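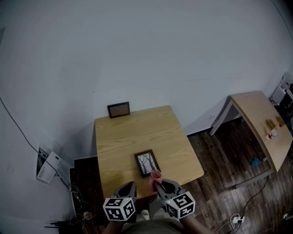

The bare trees print in its black frame, with the small tan one behind it.

Questions people ask me about framing and prints

I'm Shoshana Okafor and I run a very small framing business from the back half of a shop in Tallbridge. I frame other people's things and I sell a few prints of my own, mostly trees. The same questions land in my inbox every week, so I've put my answers on one page. Last updated 24 Oct 2019.

Do I need an appointment?

Not for collecting, or for buying a print off the wall. For a framing chat, yes please! I like to lay everything out on the bench and try mounts against it, and I can't do that properly with three people queuing behind you. Drop me an email with a rough size and a phone snap and I'll find you a slot.

How long does framing take?

Usually 3 weeks. It stretches in the run-up to Christmas, when everyone remembers the watercolour they've been meaning to give their mum. If you have a birthday to hit, tell me the date at the start and I'll say straight away whether I can do it. I would sooner say no than have you ringing me in a panic.

I shut for two weeks in August, so nothing moves then at all.

How much will it cost?

Small frames start at £40, with glass, backing and hanging fittings included. After that it depends on the size, the moulding and how many openings you want in the mount. A big poster in a plain black frame can come out cheaper than a tiny embroidery, because stretching and stitching down fabric eats up an afternoon. I always write the price down before I cut anything, and that's the price you pay.

Which black frame do you use for your own prints?

This is the one I get asked most. It's a plain flat moulding called Innes and I've used it for years. It's a soft black with no shine to it, narrow enough to let a quiet picture stay quiet. I also keep Simora, which is the same idea but deeper, so it suits anything with a bit of thickness (medals, pressed flowers, your gran's crochet).

Can I have a print without a frame?

Of course. Unframed prints go out flat between two boards if they're small and rolled in a tube if they're not. If yours comes rolled, leave it out of the tube for a day or so under some heavy books with clean paper on both sides. Please don't iron it. Someone did once and we were both very sad.

Are the tree prints limited?

The big ones are, at 58 copies each, signed and numbered in pencil. Why 58? It was my house number when I made the first one, and then I was stuck with it. The small ones are open, so I print more when I run out. I'm slow at printing, so if the shop page says sold out, give it a month and have another look.

Do I want ordinary glass or the posh stuff?

Depends where it's going! In a hallway with no window, ordinary glass is fine and I'll happily talk you out of spending more. Opposite a bright window you'll mostly be looking at your own sofa, so low-reflection glass earns its keep there. For anything old or precious I'd go for UV glass, and even then I'd keep it out of strong sun. Watercolours and felt-tip drawings by small children fade the fastest.

Acrylic is lighter and it doesn't shatter, so I suggest it for kids' rooms and for above beds. It does scratch, though. Soft cloth only, and no kitchen roll.

How high should I hang it?

Lower than you think. Most people hang pictures up near the ceiling and then wonder why the room feels odd. I aim for the middle of the picture to be at eye level, and a bit lower if you'll mostly see it from a chair. Over a sofa, leave a hand's width or two between the sofa back and the frame.

Do I have to hang it at all?

No, and half of mine at home never made it onto a hook. A small frame leaning against the wall on a table or shelf looks lovely, and you can swap things about when you get bored. Put a dot of museum putty under each bottom corner if you've a cat or a slammy front door.

I rent and can't drill. What do I do?

Sticky strips are fine for light frames so long as you read the weight on the packet and believe it. They hate textured wallpaper and fresh paint. For anything heavier, lean it.

Can you reuse my old frame?

Often, yes. Bring it in and I'll check the corners. If they're loose I can usually pin and glue them again, then cut you a new mount and backing. I do charge for this, but it's normally less than a new one.

Do you do big orders?

Up to a point. I framed the pictures for the Prestero café refit and it took over my life, but I'd do it again. Anything up to 500 postcards I can arrange as well, through my printer. Email me early and tell me your budget, even if it's small.

What if it arrives broken?

Take a photo of the parcel and the damage, keep all the packing, and write to me within a couple of days. I'll replace the glass or the whole thing. Mind your fingers when you unwrap it.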